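Desktop computer

A desktop computer is a personal computer meant to stay in one place, usually on or under a desk, and plugged into the wall. I've been fiddling with them since I was at school, so this entry is going to wander a bit (sorry, it's my corner of the site and I like it that way).

Where the name comes from

The first ones really did sit on the desk. You had a flat, wide case with the monitor parked on top of it, and if you wanted to get inside you had to find somewhere to put the monitor first. My dad's was like that, and it had 88 pence written on the side in marker pen from the jumble sale we got it at. Bargain! The upright case, or tower, came along and took over, and people went on saying "desktop" even when the thing lived on the carpet next to their feet gathering fluff.

Sizes

Cases come in all sorts. A full tower is a great big lump with room for more drives than most of us will ever own. A mid tower is what you'll find in most homes, and then there are small ones that fit behind a telly. I've owned two full towers and I wouldn't have another, mainly on account of the stairs in my flat.

What's inside

The big board everything plugs into is the motherboard. The processor (CPU) sits in a socket on it, and on a lot of boards there's a little metal frame that folds down and holds the chip in place. Memory goes in long thin slots, graphics cards and sound cards go in expansion slots, and the power supply is the heavy box that all the cables come out of. Drives used to live in a metal cage near the front. Plenty of newer cases have done away with the cage altogether, which I think is a shame, but then I still buy CDs.

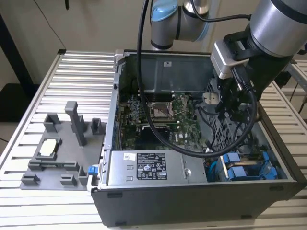
Fitting a processor is the bit that frightens people, and it frightened me too. The chip only goes in one way round. There's a small mark on one corner that you match up with the socket, and you should never have to push it. My friend Luana Medeiros did her first one on my kitchen table with her eyes half shut, and that machine went on to do 7 years of homework, tax returns and an awful lot of Solitaire. After the chip goes in you put a dab of thermal paste on top and then the cooler. How much paste? People have fallen out over this. I go for a pea.

Buying one or building one

You can buy a desktop ready made or put one together yourself. When I was starting out there was a shop in Porngate called Semple that sold parts from behind a counter, and you had to ask for everything by name, so I learnt the names pretty quickly! They did their own machines as well, under the Ronlow badge. The Ronlow Bara was the one I wanted. It cost almost £600, so I didn't get it, but I did have the leaflet on my bedroom wall for ages.

Building isn't always cheaper these days, and shops can get some parts for less than you or I can. What you do get is the choice of every bit that goes in, and a fair idea of where to look when it starts making a funny noise.

Desktops and laptops

Laptops are what most people buy now and I do see why, you can use one on the sofa. A desktop is easier to cool, easier to mend and easier to add to, and you can pick a keyboard you like. Mine has had so many new parts over the years that only the case and one very rattly fan are left from the original, and I've been meaning to change the fan since May.

See also: Motherboard, Computer case, Power supply, Laptop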